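Retail lease for a second salon: is a ground-floor spot under apartments worth it?

Posted by Hiba Mahasneh

Hi all! I run a small brow and lash salon called Werik and I'm finally looking at a second location (eek). The one I keep going back to is on the ground floor of a newish apartment building, the Follgate, with 279 units upstairs. The landlord wants an answer by Monday. Rent is higher than what I pay now, plus there's a fit-out allowance of $2,000, which seems like pocket change once you've priced plumbing. My current landlord is a lovely older guy and the lease is three pages long, so I'm a bit out of my depth with this one. Has anyone taken a spot like this? Did the people upstairs become customers or did they just walk past?

Luminița Buzatu

I've had a nail bar under a condo tower for a while now and I'd do it again, but go in with your eyes open. Residents were maybe a third of my bookings in the first year, and most of those came from a flyer in the mail room that the building manager let me put up. Get that in writing! Mine changed managers and the new one took it down. Also check who pays for after-hours HVAC. I got a bill for it every month and it was buried in the operating costs.

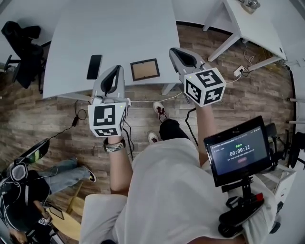 Can the building stop you from hanging your own sign?

It depends on the lease, and in a mixed-use building the condo board often has a say as well as the landlord. Ask for the sign criteria before you sign anything, and have your drawing attached to the lease as a schedule. I waited until May for mine to be approved and had paper taped in the window the whole time.

Mircea Sima

200 sq ft of storage in the basement sounds great until you're hauling towels up in the freight elevator. Ask if it's included in the rent.

Yae Takeda

Push back on the allowance, they expect you to. And get a lawyer to read the exclusivity clause so they can't put another salon next door, happened to my cousin.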